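Mivton Adds Structured Data Templates to Its Headless CMS

Site owners can now fill in search engine markup from the same fields they already use to write pages

19/08/2026 – Mivton, the company behind the Mivton headless content management system, today released Structured Data Templates, a feature that builds schema markup for web pages from existing content fields. It is available now to all customers on the Team and Business plans at no added cost.

Structured data is the block of code in a page that tells search engines what the page is about: an article, a product, an event, a recipe. Until now, Mivton customers who wanted it had to write the code in their front-end project and update it by hand each time a content model changed. With the new feature, an editor opens a content type, picks a template and matches each property to a field. The markup is then returned with the page content through the Mivton API.

"Our support team kept getting the same request," said Annapurna Fernandes, head of product at Mivton. "People had the author name, the publish date and the price sitting in their content already, and they were typing it all a second time in a code file. We wanted them to type it once."
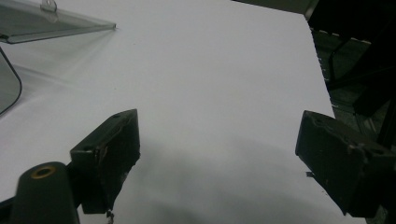

The release includes 81 templates. Articles, products, local businesses, job postings, events, courses and frequently asked questions are all covered. Customers can copy any template and change it, or start with a blank one. Templates can be nested, so a product page can pull its brand details from a separate brand document.

Each template has a set of required properties. If a required field is empty, the editor shows a warning next to that field before the page is published. Administrators choose whether the warning blocks publishing or simply appears as a note. The default is a note.

Mivton tested the feature with 91 customer sites during a closed beta. Changes made during that period include support for several languages in one template, a preview panel that shows the finished markup, and a fix for dates that were being sent without a time zone.

One of the beta testers was Kotian, an online store for replacement kitchen parts with 3,000 product pages. Its web team had been keeping product markup in a spreadsheet and loading it with a script.

"We mapped the product type in one afternoon and then spent a few days cleaning up old entries that had no part number," said Thenmozhi Gounder, web manager at Kotian. "The warnings were useful for that. The script is gone now, and the people who edit the products can see what is missing without asking a developer."

Rimurico, a web agency that builds sites for museums and theaters, used the beta for event listings. Rocío Cantero, a front-end developer at the agency, said the nested templates took some planning. "A touring show has a venue, a company and a run of dates, and all of those live in different documents for us," she said. "Once the venue template was right, we reused it on four client sites."
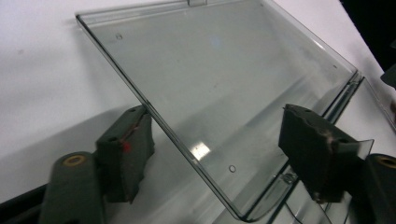

Existing projects are not changed by the update. Customers who already write their own markup can keep doing so, and the new API field stays empty until a template is turned on for a content type. Mivton advises removing hand-written markup from a page before turning on a template – duplicate blocks can cause errors in search engine testing tools.

Starter projects for the most common JavaScript frameworks have been updated to read the new field. A migration guide, written by developer relations lead Margit Kiss, is posted in the documentation under Content Modeling. It covers single-language and multi-language sites, and has a separate section for customers who use the Tosomico import plugin.

Templates cannot yet be shared between separate Mivton projects. The company is working on an export option and will post updates in its public changelog.

About Mivton

Mivton makes a headless content management system for marketing teams, agencies and online stores. Content is edited in the browser and delivered to websites and apps through an API.

Press contact

Serpil Aydoğan
Communications, Mivton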